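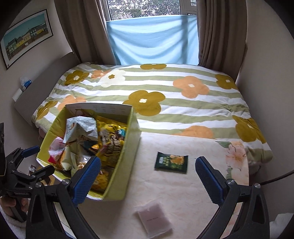

Which servo are you using for the gripper build? The 18 kg one from Nodberg, metal gears, after the plastic ones stripped on me twice.

2/ firmware is still the mess from January. grip force loop runs, just overshoots. Radomír says drop the gain, Dagmar says add a filter. trying the gain first bc lazy

3/ rewired the encoder last night. swapped A and B. again. 11 tries to find it

4/ snack packets are a pain to tune for, all of them differnt stiffness. box walls way easier

5/ parts list going up tonite, ignore the old one, screw lengths are wrong in it. Volker if you see this I still need my hex keys back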